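# Table and Drinks FAQ, Flolunley Shared Kitchen

Last updated Wed 11 June. Covers the long table, the drinks shelf and the bottle bin.
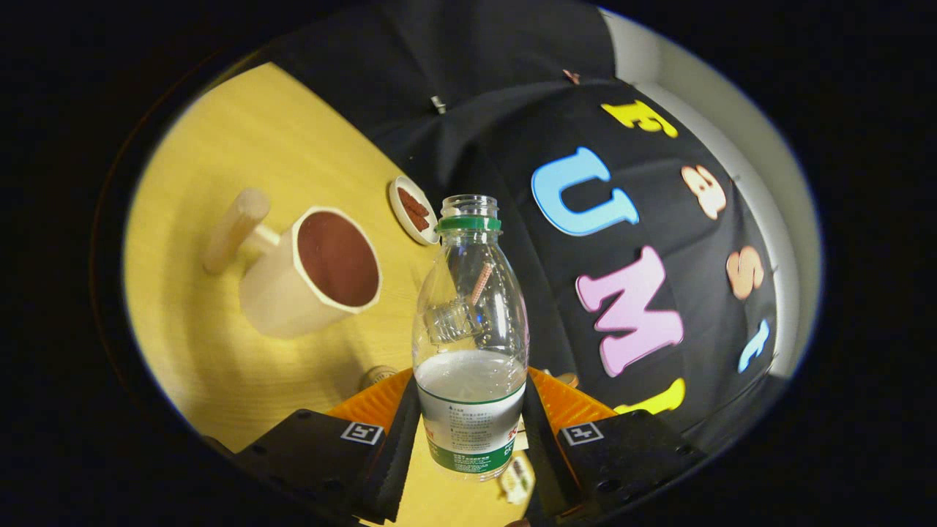 Fernanda Calado wrote in to ask why a bottle with some drink still in it can't simply go in the bin with the others. It can't, and the first answer below covers that.

## Bottles

**Can I put a bottle in the bin with liquid left in it?**
No. Pour it down the left sink and run the tap for 15 seconds. Milky drinks go sour in the bin faster than anything else we get.

**Something is inside my bottle. Do I have to get it out?**
Yes, if it will come out. Small plastic caps, cups, straws and sticks all count. Turn the bottle upside down over the sink and tap the base. If the piece is stuck, put the bottle in the gray tub under the counter and leave it there.

**What about the ring left around the neck?**
Leave it on. Our collector, Solheim, takes bottles with the ring in place. Don't cut it off with the kitchen knives.

**Do labels have to come off?**
No.

**I've lost the cap. Can the bottle go back in the fridge?**
Not without a cover. Pour the drink into a lidded jar from the drinks shelf, and write your name and the day on the tape. Open bottles are thrown out at closing.

**I can't read the label on a drink someone left. Is it okay to try it?**
Please don't. Ask at the desk. If no owner turns up by the end of the day, we pour it out.

## Mugs and small dishes

**Can I carry a full mug from the counter to the table?**
Yes, but leave some space at the top. Most of the marks on the tabletop come from coffee and cocoa that went over the rim on the way.

**Do I need a coaster?**
For hot drinks, yes. They are in the drawer marked Plunero. The tabletop is light wood and it stains easily.

**How do I deal with a brown ring on the wood?**
Wipe it right away with a damp cloth, along the grain. If it has dried, tell the desk. Do not use the green scrub pads or any spray.

**What are the little white dishes for?**
Snacks, sugar, used tea bags, whatever you need. Wash them by hand and stack them next to the mugs. They are too small for the dishwasher rack and fall through.

**Can I leave snacks out for other people?**
On the day, yes. Put a note next to the dish saying what it is, and list any nuts or milk. Anything left overnight is thrown away.

## Other

**Who do I call if the sink backs up?**
Extension 431, or the desk in person.

**Will the rules change this summer?**
The bottle bin moves to the back door in July. Everything else stays the same.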